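Bed sheet

A bed sheet is a flat piece of cloth that is put on a bed, between the mattress and the person who sleeps, or between the person and the blankets. In many countries two sheets are used at the same time. The lower one is called the bottom sheet and the upper one the top sheet. In other countries the top sheet is not usual, and people sleep directly under a quilt with a washable cover.

Types

The flat sheet is the oldest type. It is a rectangle with a hem on every side, and the hem at the head end is often wider than the others. A flat sheet can be used as bottom sheet or as top sheet. When it is used as bottom sheet, the edges are folded under the mattress.

The fitted sheet has elastic in the corners or along the whole edge. It is only used as bottom sheet. It stays in place better than a flat sheet, but it is more difficult to fold, and the elastic becomes weak after many washes. The depth of the corners must agree with the height of the mattress. A sheet made for a low mattress will come off at the corners of a high one.

The draw sheet is a narrow sheet that lies across the middle of the bed. It is mostly found in hospitals, where it can be changed while the patient remains in bed.

Materials

Linen was for a long time the usual material in the colder parts of Europe, and the word "linens" is still used for sheets of any fiber. Cotton became cheaper than linen when spinning and weaving were done by machine. Today cotton is the most common fiber, alone or mixed with polyester. The mixed cloth dries faster and shows fewer wrinkles, but many people find it less pleasant in warm weather. Silk, bamboo viscose and wool are also used, in smaller quantities.
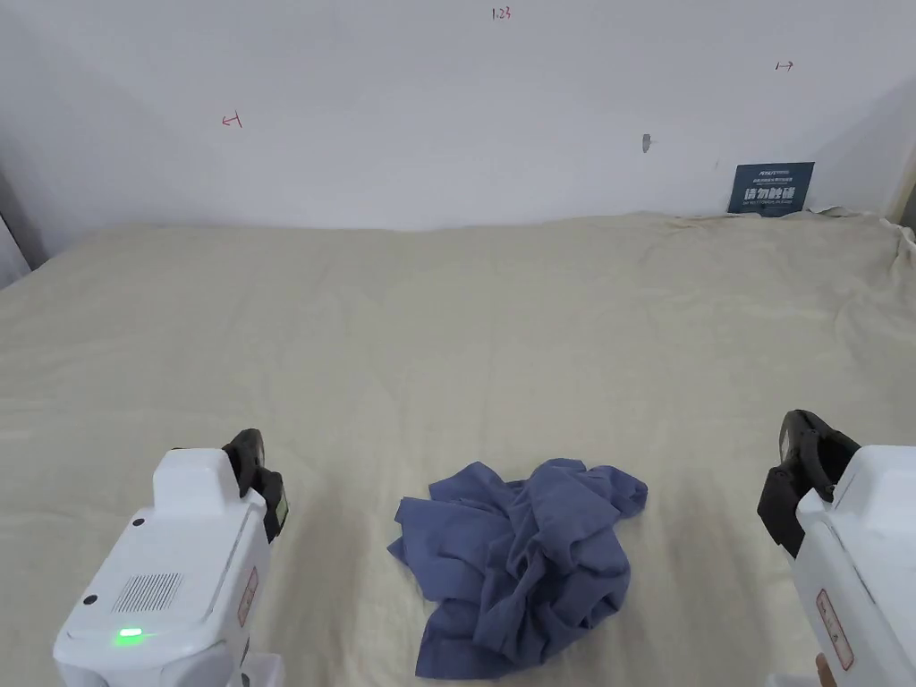
The weave has a strong effect on how the sheet feels. Percale is a plain weave, in which each thread goes over one thread and under the next. It is cool and a little crisp. Sateen has longer threads lying on the surface, so it is smoother and has some shine, but it catches more easily on rough things. Flannel is brushed after weaving to raise the short fibers, and it is preferred in winter. Jersey is knitted and can be stretched.

Thread count

The thread count is the number of threads in one square inch of cloth, lengthwise and crosswise threads added together. It is often printed on the package as a sign of quality. A higher number can mean a finer cloth, but the number alone says little. Some makers count every strand of a twisted yarn as a separate thread, and in this way a sheet of ordinary cloth can be sold with a very high count. The length of the cotton fiber and the finishing of the cloth are at least as important.

Care

Sheets are commonly washed every one or two weeks. White cotton and linen can be washed hot, while colored sheets keep their color longer in warm or cool water. New sheets of pure cotton can shrink in the first wash, and some makers cut them larger for this reason. It is advised to shake the sheets before drying, so that the corners do not roll into a ball with damp cloth inside.

Ironing was formerly a normal part of the work. It is now less common at home, although hotels continue to press their sheets between heated rollers.

Other uses

Old sheets are often kept after they become too thin for the bed. They are used to cover furniture during painting, to protect plants from frost at night, or are cut into cleaning cloths. A sheet that is worn only in the middle can be cut lengthwise and sewn together again with the outer edges in the center. This repair is known as "sides to middle" and was common in periods when cloth was expensive.

See also: Blanket, Duvet cover, Mattress, Pillowcase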